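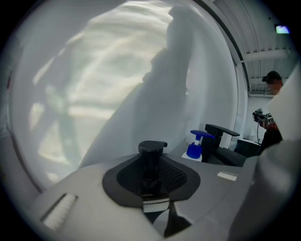 Photo: Clanau set, sink area. Credit Pridari / Kusov house, CC BY 4.0

Clanau – sink and counter pictures, data card

Version 2. Replaces the first upload, please delete that one if you still have it.

What this is

3038 pictures of ordinary stuff at and near sinks. Washing up, wiping down, putting soap back where it lives, moving tubs and bowls out of the way. Shot in two homes, Kusov and Tan. Kusov is the bigger part. Tan is mostly the laundry corner and a bathroom shelf.

Everything in here is household clutter as we found it. We did not style the counters. Soap bottles, faucets, rims of bowls, sponges, towels, whatever was out.

Folders

kusov_sink – counter, faucet, soap, large white things
kusov_drawers – towels and cloths, folded or not
tan_laundry – baskets, detergent, the shelf over the machine
tan_bath – small bottles mostly
extra – leftovers, not sorted, use at your own risk
notes.txt – one line per session, lighting and what was moved

Names inside folders are session number then picture number. Numbering has gaps. Gaps are pictures we threw out, nothing is missing.

Labels

11 classes. Plain names, lower case:
tub_or_bowl, rim, soap_pump, faucet, faucet_handle, sponge, cloth, basket, bottle_other, counter_edge, unknown

352 pictures have hand-drawn outlines. The rest have class tags only, one text file per picture. If you need outlines for everything you will have to draw them yourself, sorry, no time.

Labeling rules we tried to stick to

– A pump bottle is soap_pump even if only the blue head shows. Do not guess what is inside it.
– Clear bottles: outline the whole bottle, clear part included. A lot of people stop at the colored part. Don't.
– Faucet and handle get separate outlines. The black faucet with the long flat lever is the one that gets mixed up, lever goes under faucet_handle.
– Big smooth white surface with a curved edge = tub_or_bowl. Rim gets its own outline when it is a different shade from the inside.
– Shadows and bright wavy reflections are not objects. Leave them inside the tub outline.
– Dark flat things at the counter edge that you can't name: unknown. We have plenty.
– People are not labeled. Faces are blurred.

Known problems

White on white. The inside of a tub close up is mostly gray shadow and glare, and there is not much for a model or a person to hold on to. Outlines there are our best guess, could be off by a good bit near the rim.

Black faucet against dark stuff. Handle outlines sometimes run into whatever sits behind. Fixed most of kusov_sink in version 2, tan_bath not touched yet.

Soap bottles wander. Same bottle turns up on the left of the faucet in one session and on the right in the next. If you are using the set for "where does this belong" type questions, read notes.txt first, the home position is writen there per session.

tan_laundry has two sessions with the overhead light off. Kept them. Grainy.

A few cloths are tagged sponge and the other way round. Send corrections if you find them.

Split

No official split. If you make one, split by session. Neighboring pictures look nearly the same and a random split will give you scores that mean nothing. Also keep Kusov and Tan apart if you want to know how it does in a home it hasn't seen.

Good for

Finding soap, faucets, and bowls in cramped views. Tidy vs. not tidy tests on a counter. Glare and shadow checks on white surfaces.

Not good for

Reading product labels – too small, too blurry. Counting dishes. Anything about food, there's hardly any in it. Anything to do with who people are, please don't.

Using it

Unzip, keep the folder names, point your loader at the top folder. Tags match pictures by file name. Skip extra on the first run, it has no tags and some loaders choke on that.

Changes

Version 2, April: redid rim outlines in kusov_sink, merged jug into bottle_other, took out doubles, notes.txt added.
Version 1: first upload, rim and tub were one class, which was a mistake.

To do

tan_bath handles
sort extra
a proper tag for drain plugs, currently under unknown

License and credit

CC BY 4.0. Credit line: Clanau sink and counter pictures, Pridari. Put the version number in too becuase the classes changed.

Corrections: open an issue on the Pridari page with the file name and what's wrong. Short is fine.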